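Clornby gripper comparison

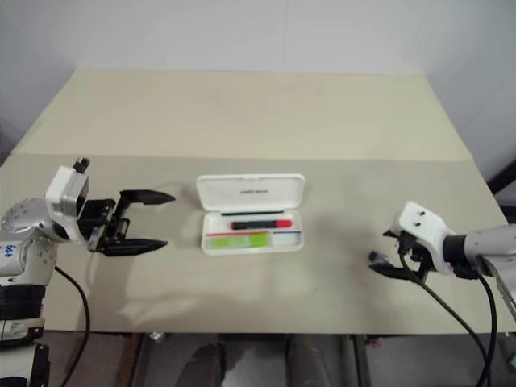 The Clornby gripper comparison is a bench trial of robot grippers run by the Wustari workshop in Mivham. It was set up by Marina Sfakianakis to find out how much finger shape matters when two arms share a small task, and it takes its name from the Clornby controller that drives both arms. Each task uses ordinary desk goods. In the pen case task, the arms face each other across a white plastic case with a hinged lid, and the case holds a slim black pen and a black marker with a red cap. The left arm carries a parallel-jaw gripper with long, flat, tapered fingers, while the one on the right arm is smaller and has short fingers.

The full trial has 27 tasks, split into 4 groups: opening and closing, picking from a tray, handing over, and packing. Every pair of grippers completes 600 attempts. An attempt is scored as a success, a partial success or a failure. Dropped items count as failures even if an arm later picks them up again.

In the first round, long fingers did better at lifting lids and reaching into shallow trays. They bent slightly under side loads, and this lowered their scores in the packing group. Short fingers held thin pens more firmly but needed a closer approach, which led to more contact between the two arms during handovers.

The second round was planned by Preben Hedegaard, who rewrote the scoring sheet and added the Wei wrist camera as an optional part. Results with and without the camera are listed separately. Hedegaard also dropped a rule that had limited each attempt to 2 tries at a grasp, as it had favored slower controller settings.

Scores from the two rounds cannot be compared directly. Finger pads are replaced between groups, and worn pads are kept with the log for that group.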